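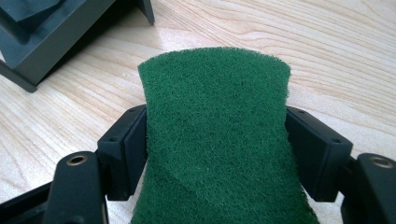 Category: Horse Care > Senior Horses

Feeding the Old Ones Through the End of Winter

26 March 2023

The hardest stretch for an older horse is the tail end of winter. The hay in the barn has been sitting since summer, the pasture is bare, and a thick coat can hide a lot of lost weight. At Gendanier, a boarding farm outside Kenoston, the staff put their hands on every senior horse once a week from the first hard frost until the grass comes in. They feel along the ribs, over the back and around the tailhead, and they write down what they find.

The farm opened in 2000 with young riding horses. Many of its boarders have stayed on, and the barn has aged with them. Most of the stalls on the south side now belong to horses in their twenties. They are still turned out every day, but their feeding takes up most of the morning.

Teeth come first. An old horse with worn or missing molars can stand at a full hay net all day and get very little from it. The usual sign is quidding, where the horse rolls hay into a wet wad and drops it. Long stems in the manure are another. The farm has its seniors' teeth checked twice a year, in fall and again in February. This year two of them came off long hay completely after the second check.

Horses that can't chew hay get soaked cubes and a senior feed. Gendanier buys both from Fankhauser, the mill on the county road, which also mixes a plain beet pulp ration for horses that need to stay low on sugar. Cubes are soaked in cold water overnight in the heated feed room, or in warm water for an hour if someone forgot. They should break apart in your fingers with no hard center. A dry middle is a choking risk, and an old horse that eats fast is the one most likely to find it.

The amounts surprise new owners. A horse that weighed 1,100 pounds in its prime and now eats no hay at all needs its whole day's fiber out of a tub, and that can't be done in two meals. The farm feeds those horses four times, the last at ten at night. One mare, a pony cross, came in from Gikaritz last fall weighing just 335 pounds. She has gained slowly and was up to 389 on the last tape. Weight tapes are not exact on small or odd-shaped horses, so the staff use the same tape in the same spot each time and watch which way the number goes.
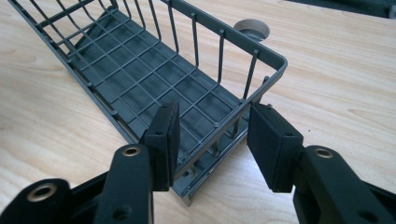

Four meals a day means a lot of small items for each horse - supplements, a dosing syringe, the card with the feeding instructions. Keep each horse's things together and you cut down on mistakes. Bins with solid sides collect feed dust and hide whatever slid to the bottom. A long, narrow wire basket like the dark gray one on the table takes up little room on a shelf, and you can see in through the side. Tie a name tag to the rim and the night person can carry the whole thing down the aisle.

Water matters as much as feed. Old horses drink less when the bucket is close to freezing, and a horse eating dry feed without drinking is headed for impaction colic. Soaked meals help. So does a bucket heater, as long as the cord is out of reach and someone checks it daily.

Turnout company can undo all of it. A slow eater in a mixed group gets pushed off its tub. The farm brings its seniors in to eat and leaves them alone until they finish, which for one gelding is an hour and ten minutes.

When the grass does come, change over slowly. Start with a short time out and add to it over several weeks, and keep the soaked meals going until the horse is holding its weight. Horses with Cushing's or a history of founder may need a muzzle or a dry lot, and that is a talk to have with your vet before the field turns green.

2 comments | 46 shares

Tags: senior horses, feeding, winter care

More in Horse Care
Reading a Hay Test Without a Headache
Mud at the Gate: Gravel, Mats or Both?
When to Pull the Blankets
Fly Masks: Getting the Fit Right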